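Walitz Reissues Betport's Only Album, Including the Side the Band Did Not Like

BETPORT, 20 Oct 2019 - Walitz, the archive label with a weakness for records that sold badly the first time, will put out a remastered edition of the self-titled LP by Skikitholm, the country-gospel group that formed in Betport and, apart from one weekend in Wegener, stayed there.

The original album was a private pressing with a plain white label, no catalog number and the song titles on side two printed in the wrong order. The band sold it from a card table after shows. Copies that turn up now tend to have a stranger's name written across the front in ballpoint, and collectors have been paying a good deal for them, ballpoint included.

The new edition runs to 46 minutes and is pressed in a single run of 930 copies. It holds all the songs from the LP plus two from the Wegener weekend, one of which stops when the tape does. Walitz considered fading it out and decided the buyer deserved the full clunk.
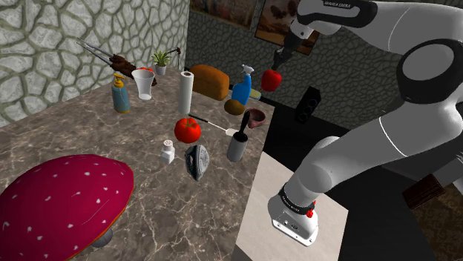
Red pepper in the gripper, toadstool cap at lower left.

Side one is the one people ask for. It is mostly mid-tempo country rock, with pedal steel, an upright piano that needed tuning and a drummer who can be heard putting down a cup during the second song. Side two is gospel, sung in four parts by a group that had rehearsed three of them. The band's own notes, found folded inside the tape box, describe side two as "the long side." It is shorter than side one.

Walitz worked from the master reel, which spent many years in a Betport church office filed under Heating. The tape was in better shape than the box. A low hum on the left channel has been reduced but is still there on the quiet numbers, and the label got rather fond of it. The banjo on "Wegener Road" has been left at its original volume following a short debate about whether this was fair to the listener.

An earlier reissue was announced in 2000 by another label, which printed the posters and then closed. Walitz has a stack of those posters and will put one in with each mail order until they run out. The release date on them is wrong, as are two of the songs.
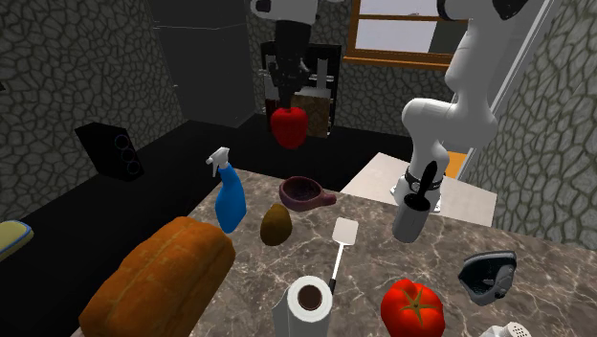 Lint roller over the marble countertop, with the coffee machine against the back wall.

The package includes an 18-page booklet with full lyrics, the running order as performed, the running order as printed, and a recipe for ham loaf that was on the back of one of the lyric sheets. The recipe has not been tested by the label. Liner notes cover the band's beginnings at a Betport feed store opening, the Wegener trip, and the disagreement over matching shirts that brought things to a close.

The first song, "Carry Me Past Betport," can be heard now on the Walitz site. The rest will follow when the album ships in July, a date picked by the pressing plant. Advance orders are open and are limited to two copies per household. Walitz does not expect to have to enforce this.

Track list

Side one: Carry Me Past Betport / Wegener Road / Slow Train, Wrong Town / Your Mother's Porch / Half a Tank

Side two: River Wide Enough / He Knows My Number / Lay the Hammer Down / Supper in Glory / Hymn for the Late Arrivals

Added tracks: Half a Tank (live in Wegener) / Supper in Glory (live in Wegener, most of it)

About Walitz

Walitz reissues country, gospel and regional rock records on vinyl and CD. Its catalog includes several albums that have since gone out of print a second time.

Review copies and cover art are available on request through the press page of the Walitz site. Please say whether you want vinyl or CD. Requests for the matching shirts cannot be filled.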